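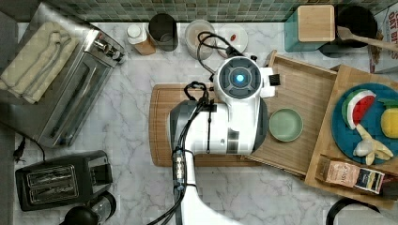

Unit 4: Order and Reach on the Domestic Worktop
Household Management I, Castley College
Course leader: Wiebke Ostermann. Practical sessions: Asif Ansari.

4.1 Scope of the unit

This unit deals with the placement of goods and small appliances on a kitchen counter. Students should already have completed the reading on storage (Unit 3) and should bring the Primside workbook to every practical. Attendance at both practicals is required for a passing grade.

4.2 Terms

Working area: the part of the counter left free for preparing food, normally with the board at its center.
Back row: containers standing along the wall, used for goods needed daily.
Holding area: trays or plates on which items wait until they are used or put away.
Fixed item: an appliance that stays on the counter between meals.

4.3 Zoning the counter

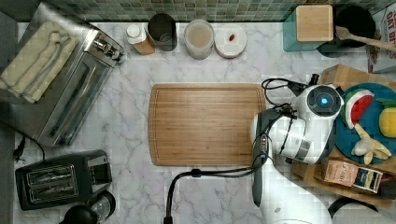
Zoning begins with the working area, and all other decisions follow from it. The board is placed first, and fixed items are then assigned to one side so that their cords do not cross the area where knives are used. A toaster oven and a two-slot toaster may share the left side, with the cutting board in the center and small jars and canisters kept back against the mosaic tile. A dish towel is often left folded on top of the oven. Students are to treat this as a fault in the written exercise – cloth must be removed before any heating appliance is switched on – and to name a better position for it.

Containers in the back row should be labeled on the side facing the cook. Dry goods that look alike, such as flour and powdered sugar, are never stored in unmarked jars.

Trays in the holding area are cleared before the board is washed.

4.4 Written exercise

Draw a counter known to you, seen from above, and mark the four areas defined in 4.2. Add a commentary of no more than 410 words. Sketches need not be to scale. The exercise carries 9 points toward the unit total; the practical carries 62. Work is to be handed to Waltraud Rathjen in the department office by the last class in January.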